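Review: Skomen Hand-Held Gripper, Paired Use in Household Recording
Reviewed against our Good Practice Rules for Home Sites
April 21, 2026

This review considers the Skomen hand-held gripper as a tool for recording household handling tasks, with particular attention to how well it supports the rules our contributors are asked to follow. It was prepared for site leads who are choosing equipment or renewing their stock. The work at hand is textile handling in a furnished room. 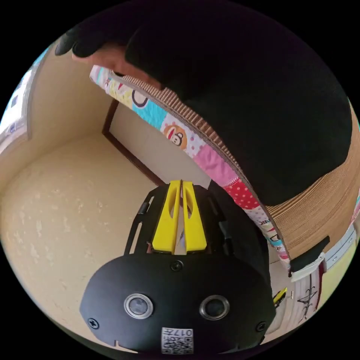
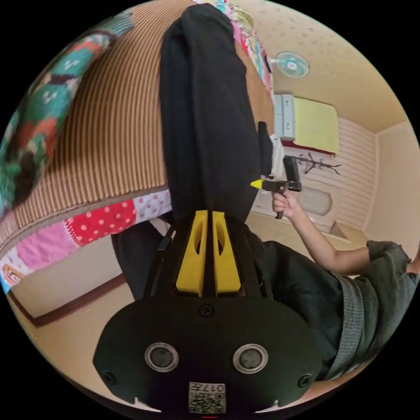
Cloth and patchwork, with the yellow fingers in view. 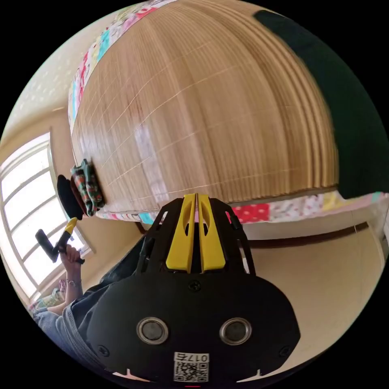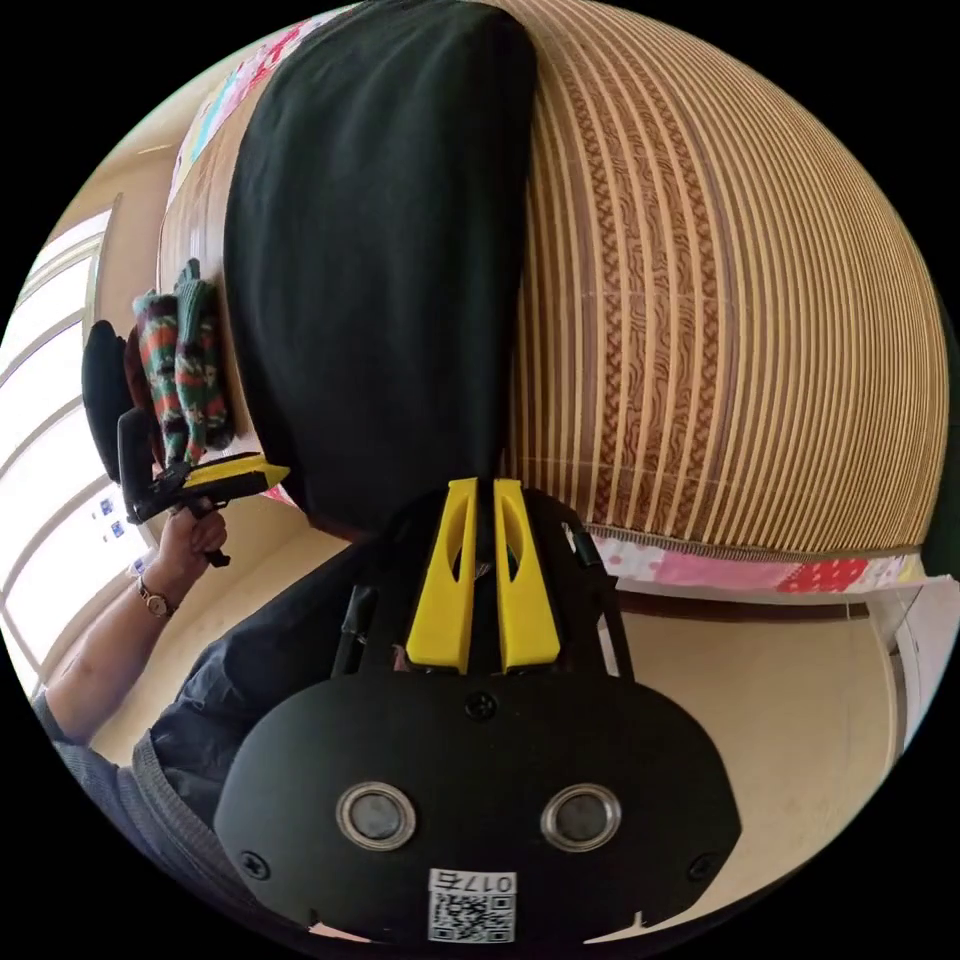 We used the Skomen at 14 home sites and kept 2,364 recordings for assessment. Two other products, the Elach and the Schnyder, were used at the same sites under the same rules. Soledad Tapia led the assessment and wrote the scoring notes on which this review draws.

Identification of the tool

Our rules require that every unit carry a number that can be matched to the session log. The Skomen meets this requirement well. The label is on the rear housing, where it stays in the recorded view, and a reviewer can confirm the unit without opening the log. Sites should note that the label may read upside down or mirrored depending on how the recording is exported. This does not affect compliance, but the export setting must be the same for every unit at a site. We found two sites where it was not, and their files had to be sorted again by hand.

Labels should be replaced as soon as the print begins to wear. A handwritten number is not accepted.

Grip on soft goods

The flat fingers hold folded cloth securely. Trousers, towels and light knitwear gave little trouble. Thick quilted pieces were harder, and operators tended to take too much material in one grasp. The rule on this point is plain: grasp a single edge or fold, pause, and then lift. Operators who skipped the pause produced most of the recordings we rejected.

The Elach has a softer fingertip and did slightly better on fine fabric. It was also the more likely of the two to leave marks on pale material, and for that reason we do not prefer it in private homes.

Two-handed work

Paired use is where the rules matter most. Each tool must be assigned to one hand for the whole session, and the assignment must be entered before recording begins. Swapping tools partway through is treated as a new session. The Skomen handle is the same for either hand, which operators liked, but it also makes an accidental swap easy to miss. We would welcome a colored band or some other mark on the grip. The Schnyder has one, and swaps with that product were rare.

Operators may not brace a tool against furniture or against their own body during a task. They may rest between tasks for as long as they wish, and site leads should say so at the start of the day. Eleven minutes of steady two-handed work was the point at which several operators asked to stop. Our current limit is longer than that and will be reconsidered in November.

Privacy in the home

The wide view is useful for later training work, and it takes in a great deal of the room. Windows, walls and personal belongings will be recorded whether or not they have any part in the task. Under our rules the site lead must walk through the room with the resident first, remove letters, family photographs and screens, and obtain written consent for whatever remains. Faces are to be kept out of view wherever possible — and any recording in which a face appears must be flagged the same day.

Strong daylight caused some loss of detail near windows. Blinds should be lowered where the resident agrees.

Care and storage

The fingers should be wiped between homes and the lenses checked at the start of each session. Screws on the housing are to be checked after every 200 recordings. The Alby case sold for the Skomen fits it closely and is worth having, although the foam insert sheds and should be brushed out before a tool is put away.

Finding

The Skomen is approved for paired household use under the present rules. Sites that already own the Schnyder have no need to change. The Elach remains approved for single-handed work only. Requests for an exception should be sent to Soledad Tapia in writing, with the unit numbers listed.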